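Chapter 5
Sorting, Storing and the Art of Knowing What You've Got

Before you start

You'll want a pencil, a notebook you don't mind getting grubby, and one drawer, tub or shelf at home that you've been avoiding. Any drawer will do. Mine is the second one down in the laundry, and I'm not going to tell you what's in it until we get to the exercises.

5.1 A confession about parts

I came into repair work sideways. I was meant to be learning bookkeeping at a small firm called Pastavbridge, which fixed ticket machines, door entry panels and the odd pie warmer, and in my first week the boss (Vratislav Urban, a lovely man with a voice like a gravel truck) walked me out the back and showed me the parts room. There were shelves up to the ceiling, ice cream tubs, biscuit tins, milk crates, and one whole wall of those little clear drawers that always jam when you're in a hurry. He told me the firm had 2504 separate kinds of part on its books. I asked him how many it had on its shelves and he laughed and went off to put the kettle on.

So that became my job! I spent the rest of that August in a jumper with holes in the elbows, pulling tubs down and tipping them out and writing things on masking tape. I'd never been happier. I'm told this is unusual, but if you've signed up for this course I suspect you've got a touch of it yourself.

What I learnt in that room is more or less what this chapter is made of. The earlier chapters were all about taking things to bits - how to open a case without cracking it, how to photograph the wiring first, how to keep your screws in order. This one is about the bits once they're out. Where do they go? What do they sit in? Who's going to find them again, and how long is it going to take that poor person?

5.2 What we mean by a sort

People use "sorting" to mean three or four different jobs, and half the arguments I've had in workshops come down to that. I'm going to be a bit fussy about words for the rest of the book, so let's get them straight now.

A rough sort is the first pass. You've got a heap and you're making smaller heaps. Boards over there, anything with a cable on it over here, metal brackets in the bucket. You don't read labels in a rough sort. You don't stop to wonder whether something works. You just go.

A fine sort takes one of those smaller heaps and divides it by kind. Now you are reading labels, and putting like with like, and holding two things up side by side to see if the connectors match.

A grade comes after that, when you decide what's fit to use. We'll leave grading for Chapter 6 because it needs a meter and a fair bit of patience.

And then there's put-away, which is the job everybody thinks is sorting. It's the easy part if the other two were done properly, and absolutely miserable if they weren't.

Anežka Baláž, who taught me on the benches at Callmont for a couple of years after Pastavbridge shut, used to run her rough sorts against an egg timer. The timer went off, you put down whatever was in your hand, and you had a cup of tea. I thought it was silly until I tried doing a full day without it. By mid-afternoon I'd started fine sorting without noticing, picking up each little relay and having a think about it, and the heap hadn't gone down at all.

5.3 Choosing something to sort into

Right, containers. I could go on about containers for a whole book (my editor has gently asked me not to).

Start with the floor of the thing. Small parts are a pain to pick up off a flat, smooth surface, as anyone who's chased a washer around a kitchen bench can tell you. On the other hand, a smooth floor wipes clean and you can slide a board along it with one finger. Foam or felt liners make things easier to grab but they collect every crumb and whisker of wire, and you should never put a circuit board on ordinary packing foam in any case. We'll come back to static at the end of the chapter.

Next, colour. I'm a great believer in a bright tub. A red board or a blue coil on a grey tray in a dim shed is easy to miss, and a black cable on a black mat may as well be invisible. Pop the same things on yellow and you can see them from the doorway. When I set up my own bench I bought a stack of yellow ones from a bloke closing down his lolly shop, and I've still got most of them. They've gone orange-ish with the years and they're scratched to blazes, but I wouldn't swap them.

Then think about dividers. A divider does two things for you: it keeps kinds apart, and it stops a heavy part from skating into a delicate one when you carry the tub. A low moulded ridge is plenty for boards and coils. For screws and springs you need a proper wall, right up to the lip, or they'll hop over it the first time you bump the bench.

And do look at the wear. A tub that has seen some use will tell you which spots take the knocks. It's worth running your thumb over the marks now and then to check there isn't a crack starting, especially along any rib or ridge.

The two views below go with the section. Look at the surface first, then at how the parts are shared out on either side of the divider. 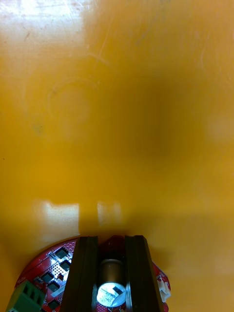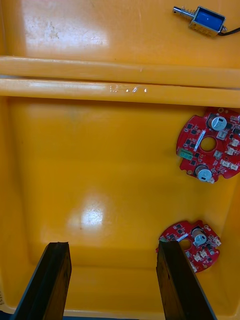

5.4 Like with like, and when to break the rule

The simplest rule in fine sorting is that matching parts live together. If you've got a pair of boards to the same design, they share a compartment, they share a label, and when somebody needs one they can see at a glance that there's a spare. It's a good rule and I'd keep to it nine times in ten.

The tenth time is the kit. Say you're rebuilding a Gulyás coin mechanism (you'll meet one in the Chapter 9 project, and you'll swear at it). It needs a board, a coil, two springs and a bracket, and if you store those five things in their own separate homes you'll be up and down the ladder all morning. Much nicer to keep them together in one tub with the job number on the end. The trouble starts when you do a bit of both. At Callmont we had kits and loose stock side by side on one shelf, and people in a rush would borrow a spring from a kit, fully intending to put it back. You can guess the rest. I once opened seven kits in a row and couldn't finish a single mechanism out of the lot.

So choose, and write down what you chose. Kits on one shelf, loose stock on another, and a different colour of tape for each.

5.5 Anything with a tail

Parts with leads attached want a section to themselves, in the book and on the shelf. Coils, motors, sensors, little lamps - anything with a cable hanging off it is going to tangle with anything else that has a cable hanging off it, and the more you have the worse it gets. My habit is to fold the lead back on itself in a loose loop and hold it with a paper tie. Don't wind it tight around the body. A tight wind strains the wire right where it enters the part, and you won't find out until it's been installed and the customer's on the phone.

Moving parts need a bit of thought too. If a plunger or a spring sticks out, lay the part down so that nothing's leaning on it, and keep it out from under the heavy stuff.

5.6 Labels

My notes from that first stocktake are still in a folder somewhere, and the page I like best is headed 1/17/19, which is the day I finally got to the end of the top shelf after going back to Pastavbridge for a second go at it. We'd put on 473 labels by then. A good 200 of them had to be redone, and every one of those was my fault, for using a felt pen that faded.

Write labels in pencil or with a proper paint marker. Put the label on the end of the tub that faces you on the shelf, never on the lid, as lids wander. Give the name first and the number second: "Door coil, Itska type, 12 V" is a label a tired person can read. A string of digits on its own is a label for the person who wrote it, and only for a week or so.

Exercises

1. Tip out the drawer you picked at the start. Set a timer for ten minutes and do a rough sort only. Write down the names of your heaps.

2. Choose the smallest heap and fine sort it. Note every spot where you had to stop and decide what "the same kind" meant.

3. Put three small parts on a dark surface and then on a bright one. Ask someone else to find them both times, in poor light if you can manage it.

4. Make up one kit for a job around the house (hanging a picture is fine) and label it so that a visitor could use it without asking you anything.

My own drawer, since I promised: eleven tea towels, a bike pump, a bag of clothes pegs and the missing spring from a Gulyás kit.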